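Against the perfect fold

Every September the folding people come back. They want my T-shirts standing upright in a drawer like files in a cabinet, and they want me to feel something while I do it. I have tried. I lasted 2 weekends.

My objection is to the arithmetic. The Hartley method, which a colleague swears by, takes a T-shirt through so many stages that I could have worn it by the end. Azlan Manurung, whose newsletter I otherwise enjoy, claims that 70 folded items a week will "settle the mind". Mine was settled before he brought it up.
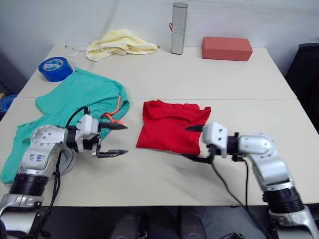 Then there is the question of what gets folded. The guides always show a shirt, because a shirt has edges and wants to be a rectangle. Very few of them tackle anything with a drawstring. Loose shorts slide about, bunch at the waist and hang off whatever surface you put them on, and a towel will go back to being a heap if you so much as look away. I suspect the authors keep theirs in a cupboard with the door shut.

They also assume you own a clear table. Mine collects tape and scraps of paper, and I fold in whatever space is left over.
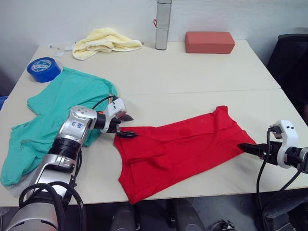 I will grant them sleeveless tops, which crease less if they are laid flat and doubled over once. Once is plenty. After that you are folding for the drawer's benefit, and the drawer spends its life closed. Work shirts go on hangers, and the rest can go in a pile, heaviest at the bottom.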